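Workshop > Tips > Grippers and Pickup Tools

September | By Gavin Hepburn

Trying Out Hand-Held Grippers at Home

If you are choosing between two or three hand-held grippers, an hour on the living room floor will tell you more than the spec sheets. I compared the Jomusley and the Skiltum this way before settling on one, and then did it again when the Benjelloun pads arrived. The notes below apply to most two-jaw tools you squeeze by hand.

Use a shallow tray. A deep bin hides the jaw tips, and you end up testing your patience and not the gripper. A tray with a low rim also gives you one honest obstacle, which is the rim itself. Lean something long against it and see whether the jaws can get around the object without pushing the tray across the floor. If the tray slides anyway, put a damp dishcloth under it.

Pick objects that disagree with each other. Baby toys and bath toys are good for this and most houses with children have plenty. You want something with a smooth back, something with ridges or beads, and something with arms or legs that spread out. Blocks are fine for the first few minutes, but every gripper I have tried can pick up a block.

Keep the same objects for every tool. Write the list on a piece of tape and stick it to the tray. Kai-wen Kwan swapped in a bigger toy halfway through one of his comparisons and had to throw out the whole afternoon.

Check the pads first. Wipe them with a barely damp cloth and let them dry. Dust and lint change the grip more than you would expect, especially after a few drops on the rug. Colored pads against dark jaws are easier to line up when you are looking down from above, and worth paying a little more for. If the pads come off, mark left and right on the back with a pencil before you clean them.

Squeeze slowly. A fast squeeze bounces light toys out from between the jaws, and you will blame the pads. Close until both sides touch, wait a second, then close the rest of the way. If one jaw gets there first, move your wrist and leave the toy where it is.

Look at the pivots. After an evening's use, hold the tool up and open and close it with nothing in it. Both jaws should travel evenly. If one lags, the screw on that side is probably too tight. Turn it back a little at a time – a quarter turn is usually too much.

Do the close work before the far work. Start with whatever is near you and finish with the far corners, where your arm is stretched and your aim gets worse. My Skiltum did 18 clean pickups up close before I missed one, and then missed 4 in a row at the back of the tray.

Count in one long run. I do 70 lifts per tool, with a break in the middle, and put a pencil mark down for each drop. Shorter runs flatter whichever tool you tried second, after your hand has warmed up.

Light matters if your tool has a camera. Glossy floor tile throws glare, so a mat under part of the work area helps, and so does closing the curtain. Try the same pickup in the morning and again after dark. The Nestari app let me look at both recordings side by side, but any video player will do.

Put the toys back in a different arrangement each time. It is easy to learn one layout by heart without noticing. Turn some of them around so the easy side faces away, and let a couple of them touch.

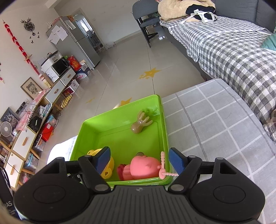 When you are done, wash the toys before they go back to the kids, and store the gripper with its jaws open so the pads don't take a set.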